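**Rurcombe Home Goods Exchange to Open Second Location in August**

RURCOMBE — Skekari, the household goods exchange that has run out of a former print shop for the past six years, will open a second location in August. The new store is in the De Haan building, next to the bus station, and will carry furniture, kitchenware, lamps and small rugs.

Members bring in items they no longer need and receive credit toward anything on the floor. The exchange has 873 active members and expects to pass 1,000 by the end of the year.

"The first store ran out of room for furniture a long time ago," said Socorro Londoño, director of Skekari. "We were turning away good tables and bookcases every week. The new space lets us say yes to most of them."

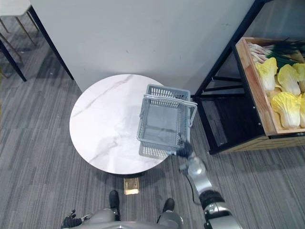 The De Haan building was last used as a carpet showroom. Renovation work was carried out by Rananari, a local contractor, and included new lighting, a wider rear door and a ramp at the main entrance. The loading area behind the building has been repaved and is open to members dropping off large items.

Opening hours will be 10 a.m. to 6 p.m. Drop-offs are accepted until 4 p.m. and must be clean and in working order. Mattresses, car seats and large appliances cannot be taken at either location.

Membership costs $60 a year and covers both stores. Credit earned at one can be spent at the other. Current members do not need to sign up again — existing cards will work from the first day.

Kobe Verhoeven, who has managed the original store since it opened, will oversee both sites. Floor De Graaf will join as manager of the new location.

"People have been asking about furniture more than anything else," De Graaf said. "We already have 170 pieces priced and ready to go out."

The original store will stay open and will shift its focus to books, toys and children's clothing.

Press inquiries: Dirk Hendriks, Skekari, Rurcombe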